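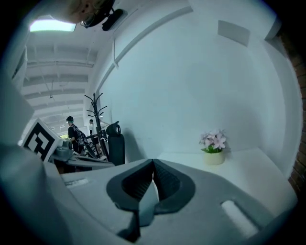
Gray grip, dark rubbery pad, close up

ok so the Teltgate flu shot situation. I have been stewing on this since breakfast and I'm going to put it all in one place so I can stop texting my sister about it

Background if you don't live here: the county used to run the flu clinic out of the library basement every November. You walked in, you sat on a folding chair, you got your shot, you got a sticker. My kids still talk about the stickers

This year it's gone. The county signed with Fimenier to do them at the pharmacy counter instead, and you have to book through Flukico. No walk-ins at all. If you show up without a booking they hand you a little card with the web address on it

I don't hate the app! I booked mine in 2 minutes and the reminder texts are nice. But I'm 41 with a decent phone and a car. My neighbor across the hall has neither and she's exactly who should be getting this shot first

And the Fimenier is out past the highway. The bus goes there 4 times a day. The last one back leaves before most people I know get off work

So I went to the county health meeting last night (yes, me, voluntarily, with snacks). Gerasimos Makris from the health department gave the update. Credit where it's due, he stayed late and answered everything people threw at him

He said bookings are running behind last year's walk-ins and they're worried about it, especially for people over 65. He didn't give a number. A woman behind me asked for one twice and he said they'd post it when they had it

His other point was money. The library clinic needed nurses on the clock all day whether the chairs were full or not, and the pharmacy only bills for shots given. Fine, I get that, I've made a household budget. But if fewer people get the shot then of course it's cheaper??

Somebody asked about a phone line for booking. There IS one. It's been open for weeks. It's printed on the back of the county water bill, in gray. I went home and dug mine out of the recycling and sure enough

I called it this morning to see. 11 minutes on hold and then a very sweet guy booked my neighbor in while she stood in my kitchen telling me her birthday over my shoulder. So it works! Just please have a coffee ready

Also, and this was new to me, the Chauhan clinic next to the post office is still doing walk-ins. It's a small family practice so they only set aside 30 shots a day, and you want to be there when the doors open. They'll take you even if you aren't a patient

Makris said they'd "look at" one evening back at the library before the holidays. I wrote that down with the quote marks. If you'd use it, email the health department and tell them so, they're counting emails

Anyway I'm driving my neighbor out there tomorrow and there's room in the back seat, so if you're in our building and booked for the afternoon, knock. I'll be leaving right after lunch

Sore arm report to follow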